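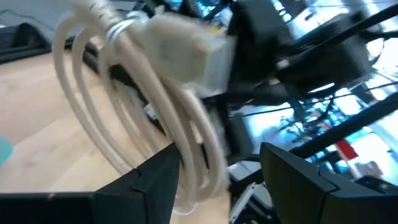

Kurian two-arm bench kit: a long-term review

I've wanted to write up the Kurian bench since November, when ours was bolted together and Berkay Karaca recorded the very first episode on it (he dropped the cable, and we kept the file anyway). We have now put 900 episodes through it, nearly all of them cable sorting, and I'm fonder of it than of any other bit of kit we own.

What you get for 4000 pounds is two arms, their grippers, a frame made of black aluminium extrusion, the wrist cameras and a pair of hand controllers. The wooden top is included too. You supply the computer, the screen and your own patience with cable ties.

Setting up

The frame took us a morning. Every bolt is the same size, bless them, and the slots let you slide the arm mounts along until both grippers can comfortably reach the middle of the table. Do spend time on that. We put ours too far apart at first and had to throw away a batch of early recordings when we moved them, as the arms were now starting from somewhere else entirely.

The manual comes from Iltwood, who sell the kit here, and it's good on wiring and thin on everything after that. It says "begin recording" on the last page and wishes you luck.

Driving the arms

Lovely! I'd used the older Wuton controllers and expected the same slight lag, the sort that makes you overshoot and then fuss about. These follow your hands closely enough that by the second afternoon I was picking up a coil and swinging it across the table without thinking about my fingers at all. One sort takes me 16 seconds on a good run. Berkay is quicker and won't let me forget it.

Cables are a cruel choice of object, I admit. They droop and they catch on each other, and a plug on the end of a coil carries on moving after the gripper has stopped. But that's the stuff a learning system needs plenty of, and I'd sooner have a hard task on a bench that behaves than the other way round. We mix colours and shapes on purpose – neat coils, folded loops, a proper knot or two – and spread them over the table with the two bins at the far side. There's a round lamp that goes in with them as well.

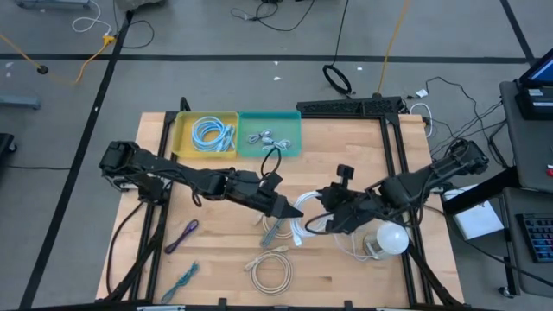

The cameras

The wrist view is the one I'd pay for. It sits close to the fingers, so you can check afterwards how a grasp was made. Fast swings do blur, and I've learnt to slow down for the lift. We also keep a view from higher up, which takes in both arms and the bins together.

Recording and labelling

The Stukow software that comes with it is plain but quick. One pedal starts an episode, another ends it, and a third marks it as a failure. I was sniffy about the third pedal and now use it all the time, as the failed grasps have been useful in training. Searching old episodes is clumsy, though. You can filter by date or by operator, but not by object, so we keep a separate sheet.

Niggles

The left gripper needed its screws tightening after four weeks. The controller leads are too short if you like to stand, and the spare fingers cost more than they should. Iltwood did answer my email about the screws the same day, with a drawing attached.

Would I buy it again? Yes, and I've already asked for a second one, with longer leads.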